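Jurari Stovetop Moka Brewer, 4 Cup

Brewers and Kettles > Stovetop

In stock. Ships from our Stotasthorpe shop.

We've been making coffee in the Jurari every morning since the first carton came through the door in May, and we're still excited about it! It's a stovetop brewer in the old style, the kind that sits on a burner and pushes hot water up through the grounds, but the people at Drekeo have gone back over all the small things that make these pots annoying (the wobbly lid, the handle that gets too hot to hold, the gasket that gives up after a few months) and fixed most of them.

What you get is 300 ml of strong, dark coffee, enough for 4 small cups or two big milky ones. It isn't espresso and Drekeo doesn't pretend it is. It's thicker than drip, a little sweeter than French press if you keep the heat down, and wonderful over ice in August.

The base is stainless steel, so it works on gas, electric coil, glass top and induction. We tried it on a camp stove too and it was perfectly steady, though on a very small burner you'll want to use a trivet. The basket drops in without any fuss and the two halves thread together smoothly. Please don't crank them tight. Snug is plenty, and you'll thank yourself when it's time to open the thing again.

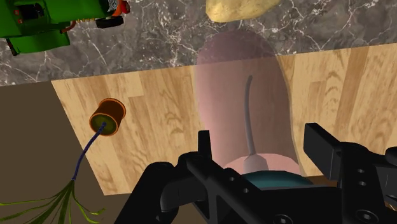 Grind matters more than the beans do, at least with this pot. Go a bit coarser than you would for an espresso machine, somewhere near table salt. Fill the basket level and don't tamp it. If the coffee comes up in spurts right from the start, your heat is too high. If it takes forever and tastes like wet cardboard, go one step finer and try again. We like the Stankevičius house roast in it, a medium blend with a lot of cocoa, but a bright light roast can be lovely too if you start with water that's already hot.

Our usual routine: boil the kettle, fill the base to just under the valve, basket in, screw on the top (hold the base with a towel!), medium-low heat, lid open. When the stream turns pale and starts to sputter, take it off and pour. Stir it in the pot first, as the early coffee is much stronger than the last bit.

Cleaning is easy. Rinse all the parts in warm water, wipe them down, and leave the pot in pieces until it's dry. A little dish soap is fine, whatever your uncle says. No dishwasher, though. The steel can take it but the gasket can't.

Details

Capacity: 300 ml
Serves: 4 small cups
Body: stainless steel
Handle and lid knob: heat-resistant nylon
Gasket: silicone, replaceable
Stovetops: gas, electric, glass, induction
In the box: brewer, spare gasket, reducer plate for half batches
Warranty: 10 years on the body, not including the gasket

The reducer plate deserves a mention. Most pots this size only taste right when they're full, and a half batch comes out thin and sad. Drop the plate in the basket, use half the coffee and half the water, and you get a proper small pot. We use it every afternoon.

Things we'd change: the spout drips a little if you pour slowly, and the fill line inside the base is hard to read in a dark kitchen. A larger size would be great too. Drekeo says one is on the way but hasn't given us a date.

Spare parts

Gaskets, filter discs and handles for the Jurari are all kept on the shelf here. If you have the older model with the round knob, the new gasket fits but the new handle doesn't, so check before you order.

Page updated 1 August 2024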